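Über uns

Storkel Zäune & Geländer. Kleiner Betrieb, kurze Wege, viel Eisen.

Angefangen haben wir zu zweit, Prodromos Galanis und Danjuma Ogunleye, in einer angemieteten Garage mit einem Schweißgerät und einem Anhänger ohne TÜV. Inzwischen sind wir fünf Leute und haben eine richtige Halle, Zendby 132, Einfahrt hinten beim Reifenhandel. Klingel geht nicht immer, bitte anrufen.

Was wir machen: Stabzäune, Balkongeländer, Tore, Handläufe. Neu und Reparatur. Auch einzelne Stäbe, wenn mal jemand rückwärts reingefahren ist. Kommt öfter vor als man denkt, grade in engen Wohnstraßen wo der Zaun gleich hinterm Gehweg steht und zum Rangieren kein Platz ist. Weiß ist nach wie vor die meistbestellte Farbe, danach Anthrazit. Andere Töne auf Anfrage, dauert dann länger. 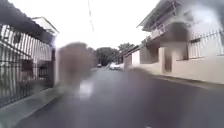 Weiße Stäbe sehen nach zwei Wintern an der Straße nicht mehr weiß aus, schreibt Frandsen, und ob man das nicht gleich beim Angebot dazusagen könne. Der Zaun sei gut, das Tor schließe auch sauber, aber das Putzen habe er unterschätzt. Für das Mäuerchen darunter gelte dasselbe.

Stimmt, sagen wir jetzt dazu. Lauwarmes Wasser, weiche Bürste, kein Hochdruckreiniger auf die Pulverbeschichtung. Zweimal im Jahr reicht meistens. Wer das nicht will: dunkler Rahmen, helle Füllung, da fällt der Spritzrand unten weniger auf. Oder wir setzen den Zaun auf einen niedrigen Sockel, dann bleibt wenigstens der Dreck vom Gehweg weg.

Unser größter Auftrag bisher war die Siedlung Tokura, 1820 Stäbe, alles senkrecht, alles gleicher Abstand. Danach wollte in der Halle erst mal keiner mehr einen Zollstock sehen. Fertig geworden im April, ein Tor haben wir nachgeliefert.

Ablauf: Sie rufen an oder schicken die Maße, wir kommen zum Nachmesen vorbei, dann Angebot. Gemessen wird immer nochmal, auch wenn ein Plan da ist. Montage machen wir selbst, keine Subunternehmer. Alte Zäune nehmen wir mit, Betonfundamente nur nach Absprache.

Büro ist vormittags besetzt, ab 7 Uhr. Nachmittags sind wir auf Montage, bitte auf den AB sprechen, wir rufen zurück. Praktikumsplätze gibts auch, einfach bei Danjuma melden.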